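Notas do orador – Acústica de salas de atividades: tempo de reverberação e inteligibilidade da fala
Sessão técnica, início às 14h30. Duração prevista: 30 minutos, mais perguntas.

Diapositivo 1 – Abertura
Agradecer à organização e a Bahman Shojaei, que reviu os cálculos da segunda parte. Dizer logo o âmbito: salas pequenas e médias, ocupadas por crianças em idade pré-escolar, sem sistema de reforço sonoro. Ficam de fora ginásios, refeitórios e auditórios. Quem quiser falar de refeitórios, no intervalo.

Diapositivo 2 – O problema
Uma criança de quatro anos precisa de uma relação sinal-ruído mais favorável do que um adulto para perceber a mesma frase. O vocabulário é menor e a capacidade de reconstruir uma sílaba perdida também. As salas, porém, são projetadas com critérios de limpeza e durabilidade: pavimento vinílico, paredes pintadas com tinta lavável, teto em gesso cartonado liso. Tudo superfícies com coeficiente de absorção muito baixo nas frequências da fala.
Não ler a tabela do diapositivo. Apontar apenas a linha de 1 kHz.

Diapositivo 3 – Recordar Sabine
T = 0,161 V / A. Volume em metros cúbicos, área de absorção equivalente em metros quadrados. Insistir nas hipóteses: campo difuso, absorção distribuída, proporções regulares. Com toda a absorção concentrada no teto, a fórmula subestima o tempo real, porque as reflexões horizontais entre paredes paralelas mantêm energia durante mais tempo. Vai ser preciso voltar a isto no diapositivo 7.

Diapositivo 4 – O edifício Rikovden
Seis salas em dois pisos, todas com a mesma planta. Pé-direito de 3 m, uma fachada envidraçada. Medições com a sala vazia de pessoas e mobiliário no lugar, método da resposta impulsiva, fonte omnidirecional em duas posições. No total, 1.008 respostas gravadas, contando repetições. Se perguntarem pelo número de repetições: foi excessivo, decidido antes de se conhecer a dispersão, e a análise usa apenas as que passaram o critério de gama dinâmica.

Diapositivo 5 – Fontes de ruído de impacto
Passar depressa. O ruído de fundo dominante em ocupação não vem da ventilação nem da rua. Vem da própria atividade: cadeiras arrastadas, blocos, objetos rígidos pousados ou deixados cair sobre tampos rígidos. Espectro largo, ataque curto, níveis de pico de difícil previsão.
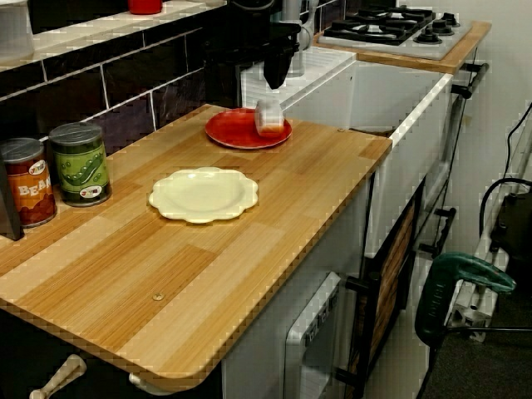

Cozinha de brincar: tampo de madeira com dois pratos e latas de comida de brincar.

No ensaio de apoio, com um corpo rígido largado de altura constante, o nível de pico a um metro chegou a 88 dB sobre tampo sem revestimento. Sublinhar que é um valor de pico e que não se compara com níveis equivalentes. Há sempre alguém que o faz.
A correção na fonte é barata: feltro nas pernas das cadeiras, base resiliente debaixo dos móveis, tapete nas zonas de construção. Não reduz o tempo de reverberação de forma apreciável, mas baixa o ruído gerado, e a relação sinal-ruído melhora na mesma.

Diapositivo 6 – Soluções ensaiadas
Três configurações, pela ordem do gráfico:
A – teto absorvente contínuo, painel Wollido, suspenso com caixa de ar.
B – o mesmo teto, com painéis de parede Ultinano em duas paredes adjacentes.
C – apenas elementos verticais suspensos, sem intervenção nas paredes.
Explicar a escolha de paredes adjacentes: com painéis em duas paredes opostas, o outro par continua paralelo e refletor, e o eco repetido entre essas paredes persiste.

Diapositivo 7 – Resultados
A configuração A fica acima do previsto por Sabine, pela razão já dada no diapositivo 3. A B aproxima-se do cálculo em todas as bandas exceto 125 Hz. A C tem comportamento intermédio e grande variação entre posições de microfone – mostrar as barras de erro antes de comentar a média.
Deixar o gráfico no ecrã mais tempo do que parece necessário.

Diapositivo 8 – Limitações
Um só edifício, uma só geometria. Sem medições com crianças presentes. O índice de transmissão da fala foi calculado a partir da resposta impulsiva, com espectro de voz adulta. O gabinete Hassanpour tem em curso uma campanha com salas de planta irregular, ainda sem dados para mostrar.

Diapositivo 9 – Recomendações de projeto
Calcular com mobiliário e sem mobiliário e indicar no relatório qual dos dois valores se apresenta. Reservar área de parede para absorção antes de a arquitetura fixar armários e quadros. Verificar a banda de 125 Hz à parte. Pedir ao fabricante os coeficientes com a caixa de ar efetivamente prevista na obra.

Perguntas prováveis
Limpeza dos painéis de parede: aspiração a seco, montagem acima de 1,20 m.
Cortinas: contam pouco nas baixas frequências e dependem de estarem fechadas.
Custo: remeter para o anexo, não improvisar valores.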